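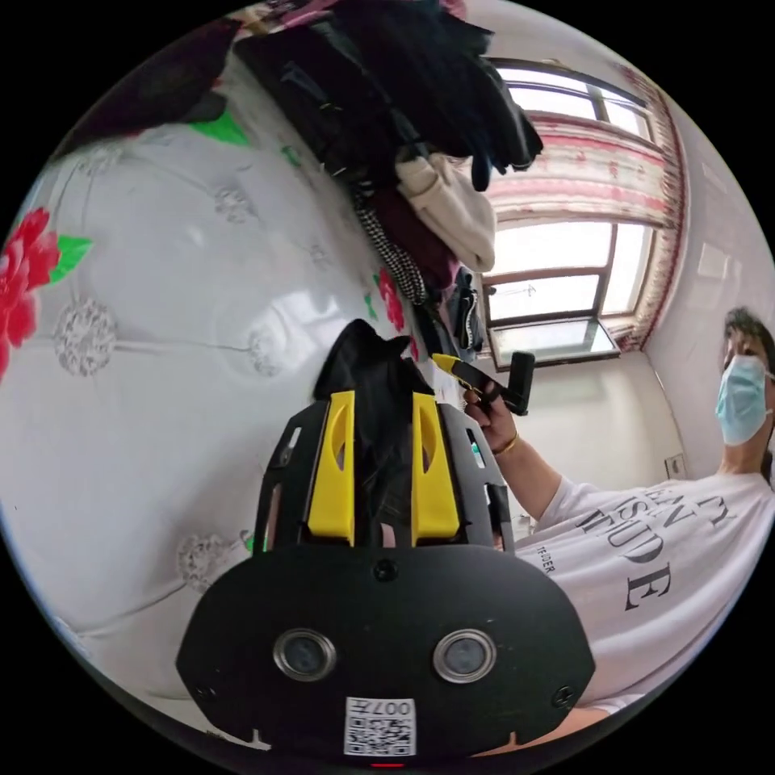 Yellow gripper fingers over a floral-print surface

Is the Vetholm actor still married?
posted by tustico_fan

I've been rewatching Vetholm and got curious about the man who plays the harbor master. One site says he's divorced, another says he has been married for 27 years to a woman he met on set. His own page doesn't mention a wife at all. Does anyone know which is right?

Liang
Still married, as far as I know. The 27 years is correct. They met on Bosulmont, which was his first series, but she worked in the costume department and wasn't in the cast. They have 2 children, both grown. The divorce story is about his brother – he is also an actor and has the same last name, so the sites mix them up.

marlow_b
divorced i think. saw it in a magazine

quietporch7
Liang is right. He talked about his wife in an interview last October and called her by name. They live outside Tustico and she doesn't go to premieres, so there are hardly any photos of the two together. I'd go by the interview – most of those biography sites copy each other and don't fix mistakes.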